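Flasholm Sorting Hall: Automation of the Mixed Returns Line
Progress report, second period
Prepared for Rhys Whitcombe

1. Summary

In this period we moved from planning to daily work with the simulated station. The two-arm cell itself will be delivered in February, as agreed. The people of the mixed returns line have now all had time at the training desk, and seven of them can run a full session without help. The budget is within the plan, except for one item which I explain in section 4.

2. What was done

The returns line receives small household goods which customers send back without the original packing. Until now each object is picked up by hand, looked at and put in the right bin. It is light work but it is the same movement for the whole shift, and the complaints about wrists and shoulders come mostly from this line.

Kimaro, our supplier, delivered the simulation software at the start of the period. The operators sit at the desk and guide both arms over a table with mixed objects. When the software is not sure how to take an object, the operator shows it. We recorded 1,270 grasps in this way. I want to underline that these were done by our own line staff and not by the technicians of Kimaro. This was a condition in your letter of approval and we have kept to it.

The objects are changed between sessions. The first sets were too easy, boxes and cans only, and Eva from the morning shift was the first to say that this is not what comes on the belt. She was right. The sets used now have flat things, thin things and things with awkward shapes.

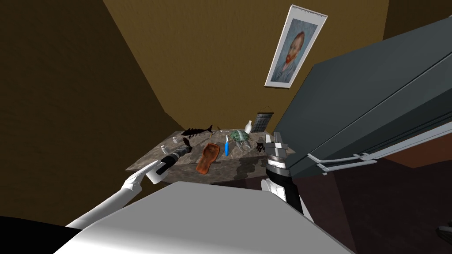

Simulated station, mixed object set. The left gripper is closed on the flashlight; the right gripper is open at the side of the table.

Long objects such as the flashlight are the most comfortable for new operators to learn with, and we start every person with them. Transparent glass is still the most difficult. The operators see it badly on the screen, and the software has the same trouble. For the first months after delivery, glass will therefore stay with hand sorting. We wrote this in the work instruction so that there is no pressure on anybody to try it with the arms.

3. What changes for the staff

In the proposal we promised that no position on the line would be removed because of this project. This remains so. There are 14 people on the line, and all of them keep their contract and their hours. What changes is the content of the day. In the new plan a person works half of the shift at the desk and half at the belt, and the two halves are exchanged at the lunch break.

The opinions are mixed and I prefer to report them as they are. The younger colleagues took to the desk quickly. Some of the older ones find it tiring for the eyes, and two asked to stay at the belt the full shift. We agreed to this until the summer and will then speak with them again. Several people also said that they miss talking during work. At the belt they stand face to face, at the desk they look at a screen. We have now put the two desks next to each other — a small thing, but it was well received.

The question which came back most often in the meetings was about pay. The people see that they are teaching a machine and they ask if this is a higher grade of work. I think it is a fair question. I have no mandate to answer it, and I ask you to put it on the list for our next meeting.

4. Deviations from the plan

The training took longer than foreseen. We had planned for each person to be released from the belt for short periods, but in the busy weeks after the holidays this was not possible, and we had to pay for temporary help from Kusus. The cost was taken from the reserve. I do not expect it again in the next period.

The risk assessment for the real cell is not finished. The draft is with the safety officer, who wants a wider distance between the arms and the walking path. This would move one belt. Kimaro is preparing a drawing.

5. Next period

We will receive and install the cell, and run it first at low speed with an operator present for the full shift. The target is 100 objects per hour at the end of the period, which is lower than a trained person does by hand. We chose it low on purpose. The staff should have time to trust the arms, and to stop them without feeling that they lose a target.

We will also repeat the survey on wrist and shoulder pain, with the same questions as before, so that the answers can be compared.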